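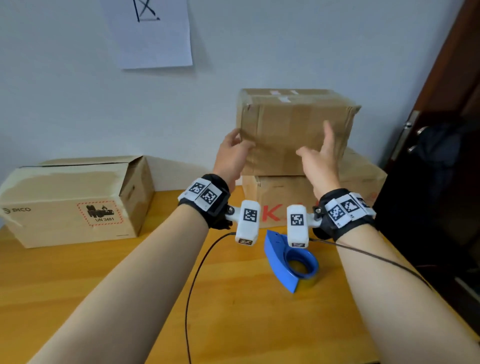
見積書の三枚目に「手首装置一式(左右)」という行があった。単価の欄は空白で、備考に「弊社より貸与」とだけ書いてある。貸与という言葉がわたしは昔から好きではない。貸すと言っておきながら、返すときの送料や、壊したときの弁償や、使い方の講習料が、たいてい次のページに小さな字で並んでいる。

めくってみると、やはり並んでいた。

Tapiaは中古の機材を買い取り、箱を直して、また送り出すだけの会社である。人手は足りない。足りないが、機械を入れれば足りるのかというと、そこがわたしにはわからない。わからないと言ったら、社長は「だからきみが担当だ」と言った。どういう理屈なのか、いまも聞きそびれている。

候補は二社だった。Cunoviaは腕が二本ある据え置きの機械を売っていて、Sternholmは製函と封緘の専用機を売っている。Sternholmの機械は箱の寸法が揃っていなければ動かない。うちの箱は揃っていない。角が潰れ、前の持ち主のテープが幾重にも巻かれ、送り状の上に送り状が貼ってある。カタログの写真では、まっさらな箱がまっすぐな列を作って流れていた。あんな箱が届いたら、うちでは誤配を疑う。

Cunoviaの営業は、その点うちの機械は大丈夫です、と言った。人の手の動きから覚えますから。

「どのくらい覚えれば動くんですか」

「標準のお客様で、1,000回ですね」

「標準というのは」

「きれいな箱のお客様です」

それで見積書には、別紙として作業記録の計画がついてきた。まず500回ぶんを録り、Tikoraという会社が中身を整え、それを見てから残りの500回をどうするか決める。Tikoraの費用は本体とは別だった。整えるとは何をするのかと訊くと、使えるものと使えないものを分けるのだという。使えないものの代金はどうなるのかと訊くと、営業は少し黙って、持ち帰りますと言った。

録るのはわたしの手である。ほかに空いている手がなかった。

奥の部屋の机に箱を積み、両手首に黒いバンドを巻く。白と黒の四角い模様のついた部品がその上に並び、白い塊がもうひとつ脇から出ている。細いケーブルが腕に沿って垂れるので、箱の向こう側へ手を伸ばすたびに、どこかに引っかかるのではないかと気になる。普段の封緘ではそんなことは気にしない。気にしている手つきまで覚えられてしまったら、納品された機械も、ありもしないケーブルをよけて動くのだろうか。営業に訊いたら、面白いご指摘ですね、と言われた。面白がってほしかったのではない。

箱を起こす。倒す。向きを変えて、両手で押さえる。ただそれだけのことに名前がついていて、別紙では「姿勢変更」となっていた。姿勢変更は基本料金に含まれる。「破損部の補修」は含まれない。

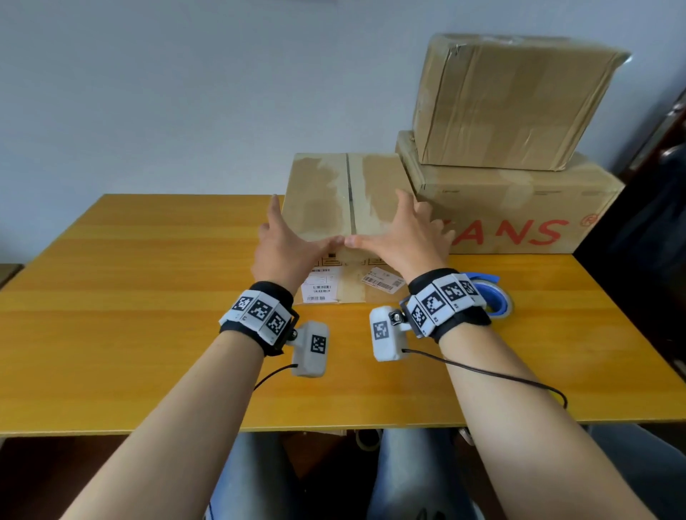
立てた箱を両手で押さえたところ

やってみてわかったのは、わたしが自分の仕事をろくに知らないということだった。手順書を作れと言われて机に向かったが、一行目に「箱の様子を見る」と書いて、そこで止まった。様子とは何か。どこを押せばへこむか、古いテープの上に新しいテープがつくかどうか、蓋の合わせ目がどちらへずれたがっているか。触ればわかる。触ってわかることを、別紙のどの欄に書けばいいのか。

Cunoviaに問い合わせると、自由記述欄をご利用ください、という返事が来た。自由記述欄は二行しかなかった。

昼休みに電卓を叩いた。本体、設置、床の補強、保守が年ごと、Tikoraの整理料、記録にかかるわたしの時給。最後の項目はどの見積書にもない。わたしが奥の部屋で手首に模様をつけているあいだ、表の荷物は止まっている。その遅れは誰の予算から出るのか。社長に見せると、投資だから、と言う。投資という言葉もあまり好きではない。

Sternholmのほうにも一応、現物を見に行った。展示場の機械は速かった。箱が入って、出て、もう閉まっている。見とれていると、隣で説明員が、お持ちの箱をお試しになりますか、と言う。鞄から、畳んでおいたうちの箱を出して渡した。説明員は箱を裏返し、また表に返し、傷んだ角を指で撫でて、申し訳なさそうにこちらへ戻した。機械には入れてもらえなかった。

正直な会社だと思った。正直だからといって買えるわけでもない。

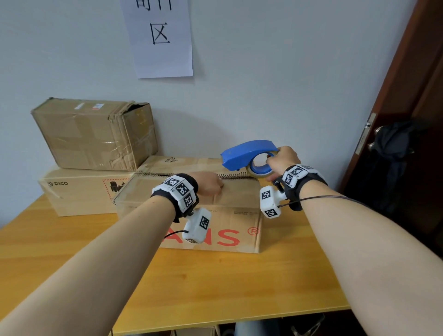
テープの引き方にも好みがある。わたしは左手で合わせ目を押さえ、青いカッターを右へ引く。引きながら左手に少しずつ体重をかける。これをやらないと蓋が浮く。前にいた先輩は逆だった。先に右の端を決めてから戻ってくる。どちらが正しいか、一度だけ言い争いになって、結局決まらなかった。二人とも箱は閉まったからである。

だから機械がわたしの流儀だけを覚えるのは、考えてみれば妙な話だった。先輩はもういない。いない人の手は録れない。Cunoviaの資料には「熟練者の技能を資産化」と書いてあったが、わたしは熟練者ではなく、残っていただけの者である。そう言うと営業は、みなさんそうおっしゃいます、と笑った。みなさん、とはどこの誰なのだろう。導入先の一覧を頼んだのに、まだ届かない。

記録が進むと、Tikoraから中間の報告が来た。使えないとされた回には理由が短く添えてある。「手が隠れている」「箱が途中で戻された」「意図不明の動作」。意図不明の動作がいちばん多かった。再生してみると、わたしが箱の角をつまみ、貼ったばかりのテープをちょっとめくって、また押さえている。

意図はある。端に空気が入ったから逃がしたのだ。放っておくと、そこから剥がれて、先方から電話がかかってくる。電話を取るのもわたしだ。

その旨を書いて送った。Tikoraからは、追加のラベルを作成することは可能です、別途お見積りいたします、と返ってきた。

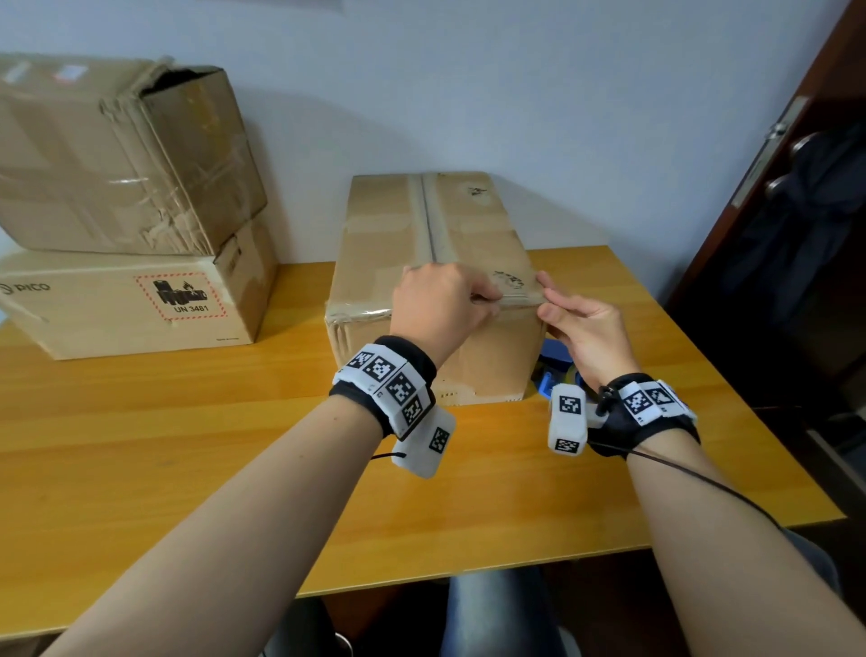 社長には、買うなと言うつもりはなかった。買えと言うつもりもない。わたしが出した案は、記録を500回で止め、その先は払わず、Cunoviaに機械を2か月置いてもらう、というものだった。置くだけなら床の補強は仮でいい。うちの箱で、うちの棚の隣で、動くところを見る。動かなければ引き取ってもらう。引き取りの送料は向こう持ちと、これは一行目に書いた。

「向こうが嫌だと言ったら」と社長が言った。

「そのときは、嫌だということがわかります」

「きみは機械が嫌いなのか」

嫌いではない。腰は毎年悪くなるし、夕方には指先がテープの糊でざらざらして、家で本のページをめくるのにも難儀する。代わってくれるなら代わってほしい。ただ、代わってもらったつもりで金を払い、わたしが機械の横に立って、浮いた蓋を押さえている光景がどうしても頭に浮かぶのである。そうなれば手が四本になって、うち二本に保守料がかかる。

社長は笑わずに、稟議書の端に何か書き込んだ。逆さから読もうとしたが、字が汚くて読めなかった。

提出の日付は2023年3月28日になっている。三月のうちに出さないと予算の枠が消えるというので、慌てて判を押した。消える枠のために急いで買うものは、たいてい倉庫の奥で埃をかぶる。うちには前例がある。ラベルを自動で貼る機械が、いまは脚立の置き場になっている。

Cunoviaの返事は早かった。試用は前向きに検討する、ただし試用にも記録は1,000回必要である、という。では残りの500回は誰が払うのかと書くと、また、持ち帰りますと来た。

返事を待つあいだも、別紙の計画はまだ終わっていない。わたしは上着を脱いで扉に掛け、バンドを巻き直し、いちばん傷んだ箱を机の真ん中に置いた。どうせ払うなら、きれいな箱ばかり録っても仕方がない。蓋を合わせると、案の定、片側だけが浮いた。左手で押さえ、少し待って、テープの端を探した。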